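Bin liners: is folding the top over the rim worth it?

Javus
I keep reading that you must fold the bag down over the rim or it slides in. Luto have started selling a clip ring for this at £10. Am I the only one who thinks a ring is money for nothing? A liner that fits stays put.

petridis29
A liner that fits, yes. Good luck finding one. The ones I get are either too tight to pull over or so baggy the whole bin wears a skirt. I fold mine well down the outside and have done for years. No ring.
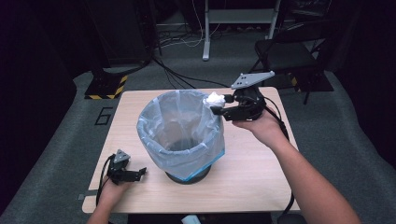
Pale blue liner, folded over. Tissue going in.

Javus
So that's a round bin with a bag nearly down to its base. You're paying for plastic that never holds any rubbish. And a tissue weighs nothing. Try it with teabags and a banana skin.

Jodasetti
Who puts teabags in a desk bin? For tissues I don't see why you need a liner at all. Tip it out, wipe it round, done. I bought a box of 60 liners last October and most of them are still in the drawer.

petridis29
I'd sooner not tip out other people's tissues, thanks – you do as you like. And the long fold is what stops it slipping. Short folds let go as soon as you press anything down.

Kanchan Pal
Has anybody bought the Luto ring? The page says it fits "all round bins", which I doubt very much.

Javus
Not me. Mine's held on with a big elastic band from the post.

Jodasetti
Then you do use something on the rim!

Javus
A free something.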